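Progress Report, Second Period
Project: Lodutel Table Linen and Serviceware Trial
Prepared for: Bognár Fund

Status

Work in the second period covered the table covering and the bowl settings. The trial is on schedule. Two deliverables from the previous report were carried over: the stain log and the storage plan. The stain log is complete. The storage plan is in draft and will be sent in August.

Table coverings

Flikus supplied 20 white tablecloths in a single delivery. All were washed before first use and pressed flat. Hem length was checked against the order sheet, and 2 cloths were returned for uneven hems. Replacements have been received. The remaining stock is rotated after each session so that wear is spread evenly across the set.

Grams of detergent per load were reduced during the period without a change in the stain scores. Tea and tomato remain the slowest stains to clear. Soaking before the wash is now standard for both.

Serviceware

Bowls are set directly on the cloth, with no mat or charger. Slip on the pressed cloth was lower than on the bare tabletop used in the first period. The setting guide has been revised to match, and the old version withdrawn.
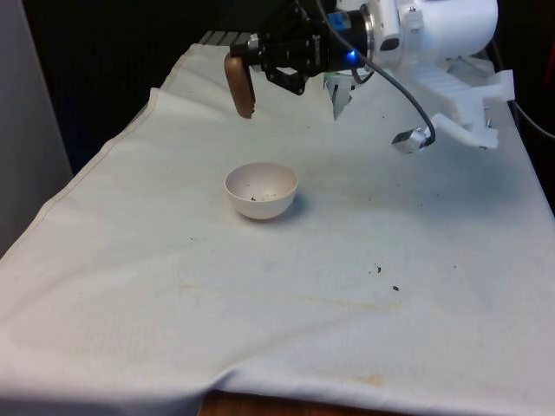
Cakurico Dining and Table Studies Group

The white cloth is the standard covering for all bowl settings until the end of the trial. Colored cloths were considered and dropped on cost.

Spending

Linen replacement and laundry came to 230 against a period allowance of 1000. The balance is held for the second bowl order.

Next period

Complete the storage plan. Place the bowl order. Repeat the wash test at the lower water temperature and report shrinkage by cloth number.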